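The Letterer of Drundinex Would Like You to Stop Shouting

By the Winduveo desk

Drundinex ran for 71 issues under three writers and an embarrassing number of pencilers, and one letterer did every page of it. She agreed to talk to us on the condition that we leave her name out. She pointed out that the publisher had managed the same thing on the covers for its first four years.

We met at the lunch counter next to Nikolaidis, the comic shop on Allier Street where she still has a pull list. She ordered soup and corrected the kerning on the menu with a fingernail.
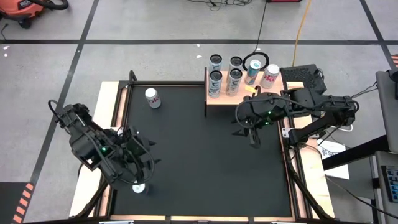 Page last changed: Mar 18, 2023

For those who missed it, Drundinex is a drowned moon god who shares a body with a county tax assessor. Most of the appeal is in the arguments between them. The god wants to flood the world and the assessor wants to know what that would do to property values. They talk constantly, often over the top of a fight, and somebody had to find room for it.

"The first script had a panel with nine balloons in it," she says. "The panel was a doorknob. It was a close-up of a doorknob, and the god is telling the assessor his whole origin, and the assessor keeps interrupting. I called the editor and asked whether the doorknob was important to the plot. He said he'd check. I'm still waiting."

She covered the doorknob.

The god's voice is what readers remember, those sagging gray-green balloons with the tails that look as if they've been left in a sink. It was meant to be temporary. The original plan called for white letters on black, which was what every demon, alien and possessed car in the business was getting at the time.

"They all had it. You'd open a crossover and six characters were speaking in black balloons and you couldn't tell who was the vampire. So I did a wobbly one for the first issue to show them it was a bad idea, because I wanted to do it in plain white with a thin border. I thought a god wouldn't need a special effect. And they loved the wobbly one. I drew that thing for most of my adult life."

By hand? "For the first 22 issues. Then I made a font, and it took me a week to make it look as bad as my handwriting."

Readers noticed the switch. She has kept a letter from a man who objected to it over five typed pages, and who wanted it known that the lowercase r had lost its sorrow. There is no lowercase r in the font. It's all capitals.

She has views on bold type, and she shared them through most of the soup. In her opinion the average superhero script bolds words the way a nervous person laughs. One writer on the book bolded names, places, verbs, and on one occasion the word "of." She took to dropping every other bold to see whether he'd complain. He wrote to thank her for how well the dialogue was reading.

"Villains used to shout because the printing was terrible and you needed the ink. The printing's fine now. He can just say he's going to drown Ohio. It's worse if he says it quietly."

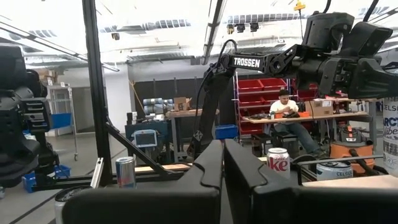
The death issue

Drundinex died in issue 60, and stayed that way for about 10 weeks. The script called for the last page to be silent, with the assessor alone at his kitchen table and, for the first time in the series, no voice answering him.

"That's the best lettering I ever did and there isn't any on it," she says. "I got paid for the page, too. Accounting asked about that."

What she did do was put one empty balloon in the gutter of the page before, very pale, the old gray-green shape with nothing inside it. It wasn't in the script. The editor took it for a printing error and let it go to press anyway, on the grounds that it was already late. Fans have since decided that it proves the god was alive all along, and the next writer used it to bring him back.

She doesn't entirely approve. "I meant he was gone. I thought that was pretty clear. It was an empty balloon."

What she kept

The original hand-lettered pages, for the most part, went to the artists, as is customary. She has a flat file drawer of the overlays, and she estimates she's been asked to sell them by everyone except the people who'd pay. Nikolaidis ran a signing for the collected edition, limited to 1,000 copies, and she sat at the end of the table with her own pen. Several people asked her where the line started.

She signed the ones who stopped in the god's hand, wobble and all. A boy asked if she could do the assessor instead. The assessor speaks in the standard font, in a standard balloon, and always has.

"I wrote it very neatly," she says. "He seemed happy with it."

She's currently lettering a book about a haunted orchard. The trees talk. She has asked for plain white balloons, and the editor is thinking about leaves.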